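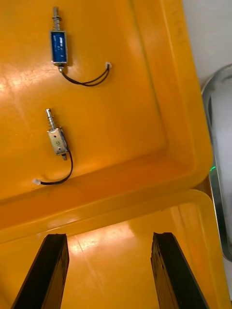
Photo: Fenthorpe

I've now done 2 return trips on Illach, the new regional airline that's been plastering its name over every bus shelter between here and the coast, and enough people have asked me what it's like that I'm putting it all in one place. Short version: I'd fly them again, with a decent book and low expectations of the sandwich. Long version follows, because I had a lot of time in departure lounges to think about it.

A bit of background if you're not from round here. For as long as I've lived in Trutden we've had one airline. It flew in the morning, it flew in the evening, and it charged whatever it liked because your other choice was a very long drive behind cattle trucks. I once paid $525 one way to get to a funeral, booked the night before, and the seat in front of me was empty. So was the one beside me. I've never quite forgiven them for it, so take my enthusiasm for a rival with that in mind.

Booking

The website is fine. It's a bit plain, and it forgets your date of birth if you press the back button, but you can see a whole month of fares on one page and pick the cheap day, which the old mob have never let you do. My first fare was a sale one and I won't pretend it's typical. The second time I booked at fairly short notice and it was still well under what I'm used to paying. Weirdly, the old airline's price for the same morning had dropped too. Funny how that happens!

Watch the extras, though. They start you on a bare fare with a small carry-on and then walk you through page after page of things you might like: a checked bag, a seat near the front, a "flexi" option, a carbon thing, a text message service (I get texts for free from my dentist). Every one of them is pre-set to no, so good on them for that, but the checked bag costs more at the airport than it does online and the warning about this is in very small grey type. I added mine at home. The bloke ahead of me at the counter had not, and he was fairly colourful about it.

Checking in

Trutden airport is one room and a coffee cart, so there isn't much an airline can do to it, good or bad. Illach have the counter at the far end that used to be the hire car desk. They've got two staff on, both cheerful, both doing everything. The woman who tagged my bag also called the flight, scanned my pass and walked us out across the tarmac. I half expected her to climb in the front and start the engines.

Check-in closes 45 minutes before departure and they mean it. The old airline says something similar and then lets you wander up as they're shutting the door. I prefer that, to be frank, but I can see how it makes the planes late, and my Illach flights were on time going out on both trips.

The plane itself

It's a turboprop, so if you only like jets you'll be grumpy. I don't mind them. You get a proper view, and you can feel when the pilot's doing something, which I find oddly calming (my sister finds the exact opposite). The noise is worst level with the propellers, so go for the back few rows if you want to talk to anyone. I had a window near the front the first time and spent the whole flight nodding at a man whose every word I missed.

Seats are slim, leathery and firmer than they look. Leg room is okay. I'm not tall, and my knees had space, but the seat pocket is up high behind the tray and you can't get a water bottle into it without a fight. The overhead lockers are tiny. A soft backpack goes in, a wheelie bag doesn't, and they'll take it off you at the steps and hand it back at the other end. That worked smoothly, although it was raining on one of the days and my bag had clearly been standing out in it with everyone else's.

No wifi, no screens, no power at the seat. Charge your phone before you go.

Food and drink

You get water and a biscuit for nothing. The biscuit is good, a sort of oaty ginger one, and I would happily buy a packet. There's a short paid menu as well. I had the cheese and pickle sandwich, which was cold enough to hurt my teeth and had the pickle all down one end. Tea was hot and strong and came with real milk, and that counts for a lot with me at six in the morning.

When it goes wrong

Three of my four flights were good. The fourth, coming home from Baysal in July, was delayed by fog. Fair enough, fog is fog, and the other airline was stuck as well. What I wanted to see was how they'd handle it, and the answer is a bit of a mixed bag.

The good part first. We got a text early (a free one, I hadn't bought the service) and then regular updates from a real person at the gate. They handed out a meal voucher without anyone having to ask. The voucher could be used at the bakery in the terminal, and I had a very nice pie.

The bad part is that Illach only have a small number of aircraft, so once the morning's gone there's no slack anywhere in the day. When the fog lifted, the old airline simply brought in another plane and cleared everybody. We sat there and watched them go. Our aircraft had to do somebody else's flight first, and I got home after dark with a dead phone and a crick in my neck. If you've got a specialist appointment or a connection overseas, I'd think hard about that. I'd also go the night before, whoever you fly with.

I emailed afterwards about a partial refund, more to see what would happen than anything else. The reply took nine days, was polite, and said no. They did throw in some points.

The points

I'm hopeless with loyalty schemes but I signed up for this one, and it's easy enough to follow. You earn on what you spend, and 2,000 points gets you a one-way seat on any of their routes as long as it isn't school holidays. I'm nowhere near it. The points last two years from your last flight, and you can pool them with someone at the same address, so households who travel a lot for work or for hospital visits could do all right out of it. You can't use them for baggage. I tried.

Who should fly with them

If you're paying your own way and your plans can bend a bit, go for it. Same if you're visiting family, going to the footy, or taking kids down for a weekend (children's fares are properly discounted, not just a few dollars off). Students will love it.

If work's paying and you need to be in a meeting by nine, the old airline still has more flights and more planes, and you can change your ticket at the counter with someone who has the power to do it. With Illach you have to make changes through the app, even if you're standing right in front of a staff member who'd clearly love to help you.

And even if you never set foot on an Illach plane, I'd say you've probably saved money from them existing. I've gone back through my old emails and every fare I've been quoted on this route since they started has been lower than what I was paying before, from both airlines. I do worry about how long it'll last. We had another little outfit try this some years back and it was gone by the second winter, and the prices went straight back up the following week. A few more routes would help, I reckon, as would the council giving them a decent counter and a bit of shelter on the walk out.

My scores

Booking: 4 out of 5, loses one for the small grey type
Staff: 5 out of 5
Comfort: 3 out of 5
Food: 2 out of 5 for the sandwich, 5 for the biscuit
Delays: 3 out of 5
Value: 5 out of 5

I'm booked again for spring, window seat, back row, own sandwich. If they've started the direct Baysal evening service by then I'll add a bit on the end to say how it went. And if anyone's flown them with a dog in the hold, please leave a comment, as my neighbour wants to know what sort of crate they'll accept and the app won't tell her.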